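The red box and the pale green sheet

November 22, 2019

I always say I'll sort the spare bed out before the cold weather sets in, and every year the cold weather gets there first.
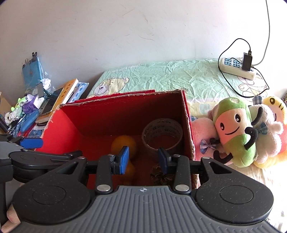

So there I was this morning with a mug of tea and the radio on, trying to decide what deserves a place in the red box and what doesn't. It has been with us since we lived in Dredstead and its top edges have gone all torn and raggedy, with the brown cardboard showing through, but I'm far too fond of that colour to put it out for recycling. I did look at a very smart storage box in the Pivine catalogue, with a lid and everything, and then I looked at the price and closed the catalogue again!

The box is where things go when they haven't got anywhere else to go. At the moment that means oranges (the little easy-peel sort, I hope, as I can't be doing with the others), a roll of packing tape and a pinecone that has opened up beautifully. I'm a terrible one for pinecones. I bring them home in my coat pockets and find bits of them in the lining in March. My plan is to put a few in a bowl on the windowsill with some dried orange slices, the way my grandmother used to, and the tape is for the parcels, which I really must get off to the family in good time this year.

Then there's the bed itself. The green sheet with the cartoon bear on it could do with an iron, I know, but it is so cheerful that I keep putting it back on whatever state it's in. The soft toys live up there too, four of them all huddled together, and I haven't the heart to move them to a shelf. What I would like to move is the power strip. It has ended up on the bed with a charger stuck in it and a black cable looping all over the sheet, and I'd much prefer it down on the floor by the wall, out of the way of sleepy feet.

I got as far as wiping down the windowsill and then stopped for a second cup of tea and a slice of the Mészáros poppy seed cake. The parcels are tomorrow's job, if I can find the brown paper.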